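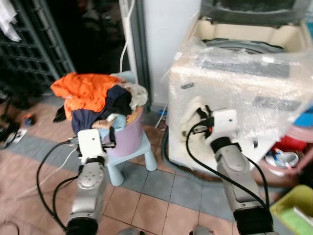 FOG is a cloud that has formed at ground level. The droplets in it are the same kind found in the gray layer overhead on a dull morning, and they form by the same process. What differs is the way in which the air is cooled, and that difference decides where fog will appear, how thick it will grow and when it will lift.

Air always holds some water in the form of an invisible gas, called water vapor. Warm air can hold more of it than cold air. When air is cooled far enough, it reaches a temperature at which it can hold no more, known as the dew point. Any further cooling forces part of the vapor to condense. On a lawn or a car roof, the result is dew. In the air itself, the vapor gathers on tiny grains of salt, dust and smoke, and the result is fog.

By international agreement, the word is used only when visibility falls below one kilometer. Anything thinner is recorded as mist. The distinction matters to pilots, ship captains and highway authorities, whose rules on speed and spacing depend upon it.

Fog born of clear nights

The fog most familiar to people living inland is radiation fog. After sunset, the ground gives up the heat it has gathered during the day. If the sky is clear, that heat escapes freely, and the ground chills the air resting on it. A long night, damp soil and a very light wind complete the conditions. Too strong a wind mixes the cold air with warmer, drier air above, and the fog fails to form. In perfectly still air, the moisture may settle as dew and leave only a shallow layer of fog a few feet deep.

Cold air is heavier than warm air and drains downhill, and so valleys fill first. In the Gellby valley, where November is the foggiest month of the year, a driver may leave the ridge at Homell under a bright sky and enter dense fog 5 minutes later. The weather station on the valley floor recorded fog on 7 mornings in a single November, while the station on the ridge recorded it on 2.

Fog that travels

Advection fog forms when mild, moist air moves across a colder surface. It is common along coasts where warm air drifts over cold water, and it also occurs inland when a thaw brings mild air over snow. Unlike radiation fog, it can persist in a fairly brisk wind and may arrive at any hour. The harbor at Jameck is well known for it. In one prolonged spell, fog remained over the harbor entrance for 74 hours, and all but essential traffic was held at the quay.

Other kinds are more local. Steam fog rises in thin columns when very cold air passes over a warmer lake or river, and is often seen in late autumn, before the water has lost its summer heat. Upslope fog forms when moist air is pushed up a hillside and cools as it climbs. To a person on the hill it is fog; to a person in the town below, it is a low cloud covering the summit.

Why fog lifts

The expression that fog "burns off" is misleading. Sunlight passing through a thin layer warms the ground beneath, and the ground then warms the air from below. The droplets nearest the surface evaporate first, and for this reason fog often seems to rise before it clears. In winter, when the sun is low, a thick layer may reflect so much light that the ground hardly warms, and the fog remains through the day.

Forecasting fog remains difficult. A change in temperature of one degree, or a slight rise in the wind, can separate a clear morning from a closed airport. The Okoro Weather Center, which issues warnings for the valley and the coast, combines readings of temperature, humidity and wind with satellite pictures taken through the night. Its forecasters also take into account how wet the soil is after recent rain.

Motorists entering fog are advised to slow down, use low beams and increase the distance from the vehicle ahead. High beams should be avoided, as the droplets scatter the light back toward the driver.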